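Tassenbaum, Obst und Kleinkram: Bilder vom Umräumen

Nur kurz, muss gleich wieder los. Wir haben im April die Teeküche in der Lepik ausgeräumt und neu eingerichtet. Reihenfolge wie immer etwas durcheinander. Wer Abzüge oder große Dateien braucht, bitte bei Konrad Lehner melden, nicht bei mir. Ich verschicke nichts mehr per Mail, das Postfach ist voll.

Worum gings: Die alten Haken unter dem Hängeschrank waren durch. Zwei abgebrochen, einer so locker, dass jede Tasse daran gependelt hat. Also weg damit. Stattdessen Tassenbäume, einer für die Teeküche, einer für die Spielecke nebenan. Holz, hell, unlackiert bestellt. Lieferung über Vomside, kam an einem Sonntag, warum auch immer. Karton lag dann bis zum nächsten Morgen vor der Tür.

Die Tassen selbst sind bunt gemischt. Gab Diskussionen, ob man nicht einen einheitlichen Satz kauft. Bei Brokow hätte der Satz 40 Euro gekostet, ging schon, aber dann stehen die alten wieder im Keller rum. Also bleiben die alten. Jeder hat sowieso seine Lieblingstasse und gibt sie nicht her.

Heller Holzständer mit eckigem Mittelpfosten und rundem Fuß, ein Zapfen mit roter Spitze. Dazu Banane, Erdbeere und Pfirsich aus der Spielkiste und die dunkle petrolfarbene Tasse, innen gelb.

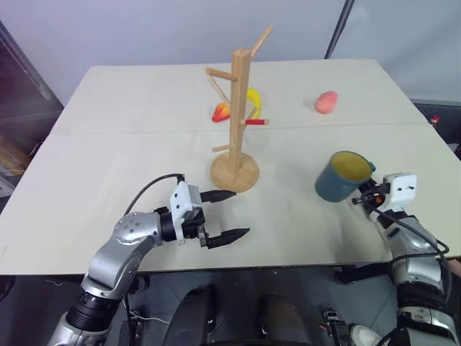 Wie viel hält so ein Tassenbaum eigentlich aus?

Pro Zapfen rechnen wir mit einer normalen Tasse, leer. Schwere Becher kommen nach unten und möglichst nicht alle auf dieselbe Seite, sonst kippelt der Ständer beim Abnehmen. Unsere größte Tasse wiegt mit Rest Tee 900 Gramm, die bleibt auf dem Regal.

Noch ein paar Sachen zum Aufhängen, weil das in der Woche danach dreimal gefragt wurde. Henkel ganz bis an den Pfosten schieben, nicht vorne an der Spitze baumeln lassen. Oben anfangen geht, ist aber wackelig, lieber erst die unteren Zapfen belegen. Abnehmen mit zwei Händen: eine am Pfosten, eine am Henkel. Klingt übertrieben, hat uns aber schon einen Becher gerettet. Nasse Tassen bitte vorher abtrocknen!! Unlackiertes Holz zieht Wasser und kriegt dunkle Ränder, die gehn nicht mehr raus. Ich hab es mit Schleifpapier versucht, man sieht es immer noch.

Wer die Zapfen ölen will: dünn, mit Lappen, über Nacht stehen lassen. Kristaps Navickas hat noch eine halbe Dose Öl von Pisavix im Schrank unter der Spüle, die darf leer gemacht werden. Bitte nicht die Kinder ölen lassen, letztes Mal war der halbe Boden rutschig.

Zur Spielecke. Das Obst gehört in die grüne Kiste, das Gemüse in die blaue. Hat die letzten Monate keinen interessiert, wird jetzt aber wieder gemacht. Es fehlen immer noch die zweite Birne und das kleine Brot. Falls das jemand zu Hause in der Jackentasche findet, einfach in die Kiste zurücklegen, fragt keiner nach. Kaputtes Spielobst (Risse, abgeplatzte Farbe) bitte nicht zurück in die Kiste, sondern auf die Fensterbank, das schaut sich Konrad an. Und abwischen reicht! Lauwarm, bisschen Spülmittel, fertig. Die Sachen müssen nicht in die Maschine.

Kosten, damit das auch mal steht: 100 Euro waren für alles eingeplant, Ständer, neue Haken für die Handtücher, Regalbrett. Übrig sind 20. Davon gibts Filz für unter die runden Füße, damit nichts auf der Platte kratzt. Zuschneiden mach ich am Wochenende, wenn ich die gute Schere wiederfinde.

Was noch offen ist: Das Regalbrett ist zu lang und muss gekürzt werden. Die Handtuchhaken hängen, aber schief, einer deutlich. Die Beschriftung für die Kisten ist gedruckt, liegt bei mir im Auto. Wer Zeit hat und eine Wasserwaage besitzt, gerne melden.

Die restlichen Bilder (Schrank vorher, Regalbrett, Handtuchhaken) kommen nach, die muss ich erst noch soriteren. Bei Fehlern in den Texten Bescheid sagen, ich änder das dann abends.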